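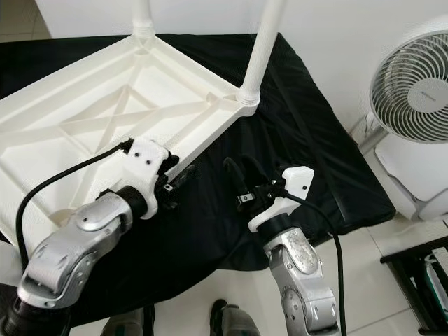 Flemell Racecourse - pre-meeting walk, track and stalls
Date 2022-08-02
Walked by: Morfudd Wynne, O. Halvorsen

1. Running rail, home straight
OK with comments. Two uprights leaning near the furlong pole, reset by hand. Need a mallet on them before first race.

2. Running rail, back straight
OK.

3. Going / surface
Good, good to firm on the crown of the bend. Divots from last meeting not all filled at the 1533 m start. Ottar to take a barrow of sand mix up there.

4. Starting stalls
FAIL - stall 2 rear gate slow to latch. Tried it with and without weight on it, same both times. Grgić fitter called, wants it on the trailer by noon. Padding in the rest fine, one strap frayed.

5. Parade ring
Rubber walkway lifting at the exit corner. Taped for now, not a fix. Was on the April sheet too.

6. Horse wash and stables
Hoses OK. Drain cover in the wash bay rattles but seated. Bolts on all box doors checked. Hay store extingusher in date. 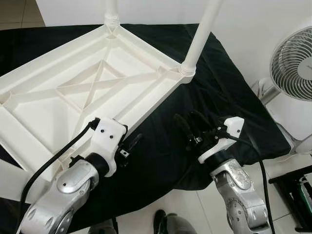
7. Vet and ambulance access
Gate code changed, new one given to Vlasta Milošević. Gap by the Imenar hoarding is tight for the horse ambulance, move the hoarding back. Chaser car route clear all the way round.

8. Weighing room
Scales checked against test weights, OK. Floor mat curling at the door - trip hazard, swap it.

9. Radios
Channel 2 clear from the stalls to the judge. Crackly down by the 2113 m start, take the spare handset.

10. Public side
Bottom step of grandstand B wants repainting, yellow edge nearly gone. Handrails solid. Bins too close to the fire exit, moved.

Open items: 4, 5, 7, 8. Tihomir Obradović to sign off stalls before any horse is loaded. If no sign off, ring the stewards room, dont text.

Copy to N. Angelovski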